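Letters and opinion pieces: your questions

Who can write for the Flullevness opinion pages?
Anyone who lives or works in the district. You don't need to belong to a party or have been published before. Councillors and candidates may write, but we print their office or party beneath the piece.

How long should a letter be?
Up to 222 words. Longer letters are cut by the comment editor, Wilma Nisbet, and you won't see the edited version before it runs.

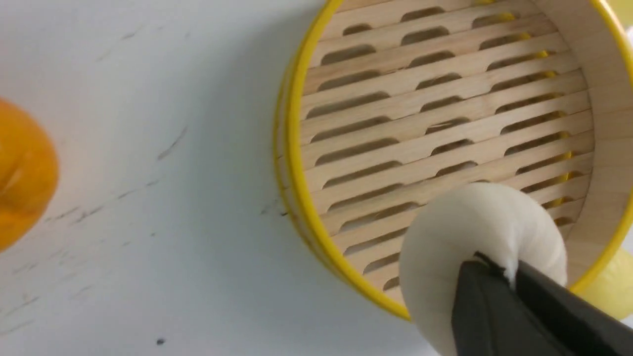 OPINION

Can I write under another name?
Only if naming you would put you or your job at risk. We still need your real name and a phone number. Two editors must agree.

I disagree with a column. Can I reply?
Yes. Replies on policing, courts or local government go to Reto Mayrhofer. Send yours before 11 am for the next edition.

Do you publish during an election campaign?
Yes, but we take nothing from candidates in the last two days before polling.

Will you correct a mistake?
Errors of fact are corrected online with a note at the foot of the article.

Related
Svenja Zürcher: What the Grastoden inquiry left out
Jiahui Zeng: Who speaks for the tenants?
Damian Nägeli: The January vote and after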